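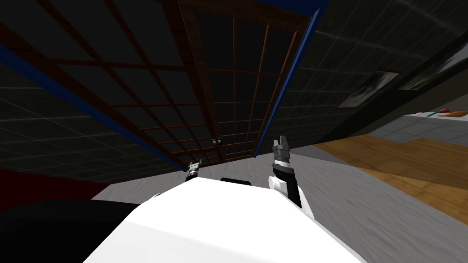

Kusum Kanaujia wrote to us in May that her club had spent its first two meetings arguing about code and its third one finally moving an arm, and she wished they had done it the other way around. We took that to heart when we put together the Multimano Club Kit, and the first lesson now has students driving both arms before they write a single line.

Multimano is a simulated two-armed robot for school clubs and student teams, with a set of furnished rooms to practice in. Each arm has its own gripper, and students can work them one at a time or – once they feel brave – both together. There are 8 guided lessons, and after those a club can make up its own challenges, which we would dearly love to hear about!

One license covers up to six students working at once. The Briggs lesson book comes with it, printed and spiral bound, and so does entry to the Vestcombe student round, where every run is scored out of 100. Teams who prefer a gamepad to the keyboard can add the Bomus controller pack, and younger students do seem to take to it faster.

Item no. 703. For questions about school orders, please ask for Tiago Valente – he is happy to talk you through the setup.

Related items
Bomus controller pack
Briggs lesson book, extra copy
Multimano single-student license

6 comments | 8 shares

Contact us | © 2019 Multimano | Back to top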